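Second-set viewing

Second-set viewing is a term in audience research for the watching of television on a receiver other than the main one in a household.

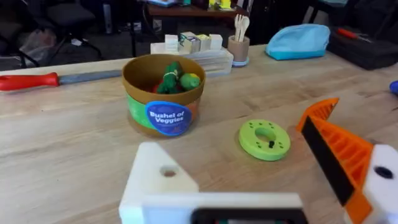 According to one reader's note appended to an earlier version of this entry, the term should cover only fixed receivers, and portable sets carried from room to room belong under a separate heading. Most published work does not follow this restriction.

Origin of the term

The expression came into use when a growing share of homes kept a set in the kitchen or a bedroom as well as in the living room. Early panel studies recorded only the main set. Viewing elsewhere in the home was either left out or added to the household total without a note of where it took place.

The Drandasholm study

The Drandasholm study followed 90 households over 2 winters. Each household kept a paper diary for every receiver, with one line for each quarter hour. The diaries produced 3,000 usable pages. Main sets were used mostly in the evening and by several people together. Second sets were used in short periods, often by one person, and were left on during meals and housework. The authors called this "attendant viewing" and treated it as a separate type of use.

Measurement

Two methods are in common use. In the diary method, the viewer writes down the channel and the room. In the meter method, a device on each set logs the channel, and viewers press a button to register their presence. The Cedow procedure combines the two and gives attendant viewing a weight of 40 percent when household totals are calculated. Landitz, a later revision, drops the weight and reports the rooms separately.

Criticism

Zamani, a research group working on domestic media, objected that the split between main and second sets assumes a fixed order of rooms. In small homes the only set may stand in the kitchen, and the same person may give it full attention at one hour and little at another. The group proposed sorting by activity instead of by receiver.

See also: Audience panel; Background listening; Diary method; Household meter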